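**Dark cloth on the work table, yes or no?**

**hulcombe_steve** wrote:

OK so I've been working on a bare maple top in the spare room for years and I've had it with small parts rolling off onto the floor. Lost a clock pinion in February and never saw it again. Thinking of throwing a gray cloth over the whole thing. My wife says it'll just be one more thing to wash (she's probably right!). Anybody here do this? Budget is basically zero, I already spent $135 on a lamp this summer.

**fesow79** wrote:

Do it. I've had gray cotton on mine for 3 years and I wouldn't go back. Stuff lands and stays put, and bright steel really pops against it. I don't even iron the thing, I just tug it flat and get to work.

Here's gray cloth, wrinkles and all, and the last one has a steel gear with it:
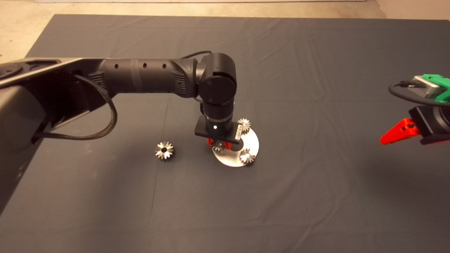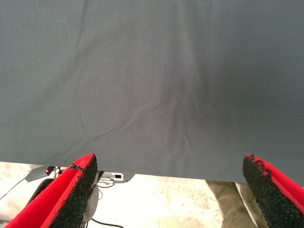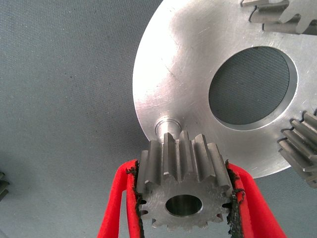 Wash it on its own with no softener. Softener leaves a film and then every bit of fluff in the house sticks to your oily parts. Ask me how I found that out, lol.

**Reece Naylor** wrote:

Gonna disagree with fesow here. Cloth is fine for sorting, terrible for assembly. You catch a tooth on a thread, you pull, and now the tray you spent an hour laying out is in your lap. I use a rubber mat and wipe it down with a rag at night. Way less fuss.

**fesow79** wrote:

Never happened to me once. What are you using, a bath towel?? Tight weave, no loops, hem tucked under. Problem solved.

**Reece Naylor** wrote:

It was an old bedsheet, so ok, maybe that's on me. I still say rubber for anything with a spring in it.

**selma_m** wrote:

You're both right, can we move on haha. I keep a mat in the middle and cloth everywhere else. Color matters more than people think, by the way. I tried white first and got a headache in twenty minutes from the lamp bouncing off it. Black was worse, I couldn't find a single screw. Medium gray is the sweet spot for my eyes, but I'm over sixty so take that however you like.

**hulcombe_steve** wrote:

Huh, I had black in my cart already. Taking it out. Selma, do you clip the edges down or just let it hang?

**selma_m** wrote:

Binder clips on the two back corners. Front hangs loose so I can flip it up over my work when the cat shows up.

**Reece Naylor** wrote:

If you get cloth, at least buy enough to double it up. One layer slides all over maple.

**hulcombe_steve** wrote:

Good call, ordering double. Will report back once I've dropped something on it.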